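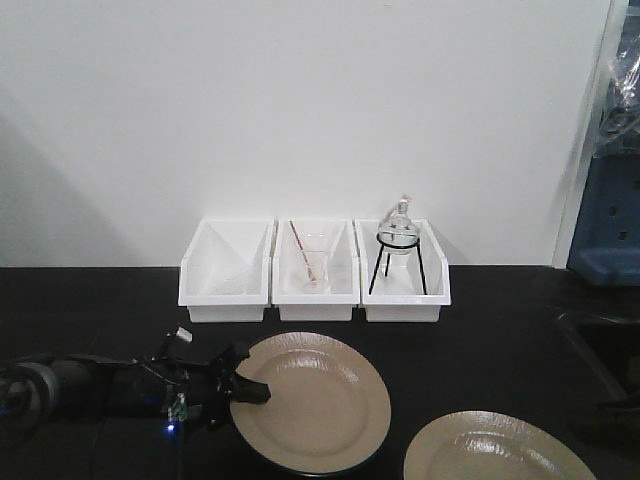 A reader of the earlier edition wrote to us that salt does not disappear in water at all, that it only becomes too finely divided to be seen, and that the word "disappear" should be struck from this chapter. The correction has been accepted. The word has been replaced throughout, and students are asked to avoid it in their written answers.

Chapter 6
Solutions and Solubility

The town of Brurngate made salt for most of its history. Seawater was let into shallow clay ponds in March, held there through the dry months, and then drawn off into iron pans and heated. At the height of the trade there were 52 pans in use. The workers kept few written rules, but they knew that the first solid to settle was a chalky scale of little value, that clean salt came next, and that the last liquid in the pan was bitter and had to be drained before it spoiled the batch. Each of these observations depends on a single property of matter, called solubility.

A solution is a mixture that is the same throughout. The substance present in the larger amount is usually called the solvent, and the substance dissolved in it is called the solute. In seawater the solvent is water and the solutes are many, with common salt the most plentiful. Solutions need not be liquid. Air is a solution of gases, and brass is a solid solution made chiefly of copper and zinc.

When a crystal of salt is placed in water, the water molecules gather at its surface and pull the charged particles away from one another. Sugar dissolves in a different manner. Its molecules leave the crystal whole and carry no charge, and for that reason sugar water conducts electricity very poorly while salt water conducts it well. Students will return to this difference in Section 4.

Stirring, crushing, and warming all help a solid to dissolve faster. They should not be confused with the separate question of how much will dissolve in the end. A spoonful of table salt left alone in a jar of water will dissolve as completely as one that has been stirred — it will simply take longer. Temperature is the exception, in that it can affect both the rate and the final amount. Most solids dissolve more readily in hot water than in cold. Common salt changes very little, a fact that obliged the Brurngate works to boil the water away, as cooling alone would have yielded almost nothing.

A solution that holds as much solute as it can at a given temperature is said to be saturated. Any further solid added to it remains at the bottom. Under certain conditions a solution may be cooled so gently that it holds more than this amount, and it is then supersaturated. Such a solution is not stable, and one small crystal dropped into it may cause the rest to form.

Before beginning Section 1, dissolve table salt in 300 milliliters of tap water, adding one level spoonful at a time, until some remains on the bottom. Record the number of spoonfuls. Keep the liquid in a covered jar, as it will be needed for the evaporation exercise.

Terms to know: solvent, solute, saturated, supersaturated, solubility, concentration

Contents Previous Next Glossary Index

© Rikora Educational Press, Putitby. Page revised November 29, 2024. Contact the editors. Back to top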